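11/07/2024

**Rindora drops the old lunch menu, adds rice bowls and a late window**

Quick one on Rindora, for anybody who eats there on the regular. New menu is up at the Flallstead location as of this week. Prices moved too, some up, a couple down. Full rollout to the other stores is supposed to follow, no date given.

The short version: the old lunch combos are gone. All of them. In their place you get a build-your-own rice bowl, a smaller sandwich list and a sauce bar that you work yourself. The chain says it was getting too many complaints about wait times at noon, and the combos were the slow part. Anyone who has stood in that line in August with the door propped open will believe it.

What's on the new board:

- Rice bowls, chicken or bean, three sizes
- Grilled chicken sandwich, now on the flat roll only
- Crispy chicken sandwich, same as before
- Two soups, changing by the week
- Half sides, which people have been asking for forever
- Kids box with fruit or fries, no more choice of both

Gone: the fish melt, the double stack, the loaded potato. The lemon bars are gone too and that one is going to hurt. Staff at the counter said the lemon bars were coming in frozen from a supplier that quit making them. Maybe back in spring, maybe not.

The bowls are the main event. Rice on the bottom, white or brown, then the protein, then up to 2 toppings before they start charging extra. The slaw is good. The corn is sweet, a little wet. Chicken is the same marinade they use in the sandwich so if you liked it there you'll like it here. The bean version has more going on than you'd expect, lots of cumin, and it held up fine after a drive home. Small size is plenty for lunch. The large is realy a dinner.

Sauce bar has the house red, the garlic, a honey mustard and a new green one that's the hottest thing they sell by a good distance. Start with a dab. The paper cups are tiny so you end up grabbing four anyway.
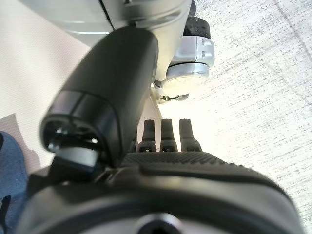
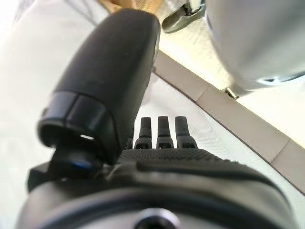
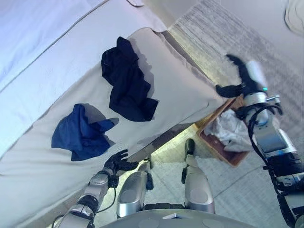 Hours. Flallstead now has a late window, walk-up only, after the dining room closes. Short menu at the window – crispy sandwich, fries, kids box, drinks. No bowls. That seems like a miss, the bowls are the one thing that would be easy to hand through a window. A sign says bowls "coming soon" to the late menu so they've at least thought about it.

Drive-thru stays as it was. No drive-thru breakfast, still.

On the ownership side, a bit of news that got buried. Rindora's parent, Lurumach, closed on the lease for a second Flallstead store, across town on the old Zarei site. Zarei was the noodle and dumpling place that shut down last year, and the building has sat there since with the sign still up. Lurumach's notice puts the space at 3000 square feet with seating for 60. Smaller than the current store, which gets loud when it's full, so maybe a good thing. The Zarei kitchen was gas and apparently most of the hookups can stay, so the build-out should go faster than a bare shell would. No opening date in the notice. Sign permit isn't in yet either, as far as we could find.

Street number is 1668 if you want to drive by and look. Not much to see right now. Paper on the windows, dumpster out back. Parking is shared with the dry cleaner and the tire shop, and it was never great back when Zarei was busy. Worth keeping in mind for weekend nights.

Hiring for the new store has already started, by the way. Applications are being taken at the current counter, paper ones, ask at the register. Shift leads first, then line and counter. They said people hired early would train at the existing store and move over later. Pay wasn't posted.

Back to the food prices for a second. The small bowl costs less than the cheapest combo did, so if you were a combo person you come out slightly ahead, minus the drink. Drinks used to be in the combo. Now they're seperate. Add the drink back in and it's close to a wash. Sandwiches went up a little. Fries the same. Soup went down, which was a surprise. The half sides are fair for what you get, the mac and cheese half in particular is a decent scoop.

Refills are still free in the dining room. They are not free at the late window, got asked about that twice already.

Loyalty card people: your old combo punches carry over. One punch now per bowl or sandwich, sides don't count. The card itself is the same card, don't throw it out. If yours was one punch short of a free combo, the counter is swapping that for a medium bowl. You do have to ask. The app is supposed to show the new rewards but on our phone it was still listing the fish melt, so give it a few days.

Allergy stuff. The sheet by the register has been redone for the new menu and is a lot easier to read than the old one. The green sauce has tree nuts in it. The garlic has dairy. Bowls can be made without either, but the spoons on the sauce bar get moved around by customers all day long, so for anything serious ask for a sealed cup from the back. They have them.

Catering is on hold for now. Trays will return with bowl kits in place of the sandwich platters, and orders already on the books are being honored with the old menu, fish melt included if the freezer stock lasts. New orders, call the store directly. The web form was throwing an error both times we tried it.

We've asked Lurumach when the other stores switch over and whether the lemon bars have any kind of future. Will update this when they answer.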